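Home | Notices | Minutes | Contact

Prarov House, residents' meeting, 2022-11-03

Present: Farah Liew (chair), Omar Nimri (notes), two residents from the top floor. Apologies from Đàm.

1. Laundry. Clean clothes are still being left in the machines overnight. Agreed that anyone who needs a machine may take the load out and put it in the owner's basket. Farah asked that it not go on the landing floor again.

2. Folding. The shelf is too narrow for sweatshirts and is not to be used for them. People will fold on their own beds, as most do already.
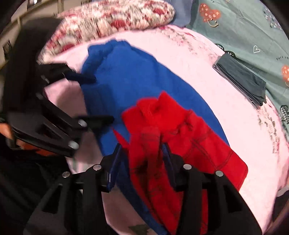

Reds and strong blues are to be washed apart from pale sheets. Omar will put a note on the door. One resident said the last note came down within a day, so he will use screws.

3. Drying rack. The old one has three broken rails. Farah has a price from Fletel and will ask Kirix for another. Left until both are in.

4. Spare bedding. Four sets in the hall cupboard, two without pillowcases. Omar to sort these before the February meeting.

Any other business: none.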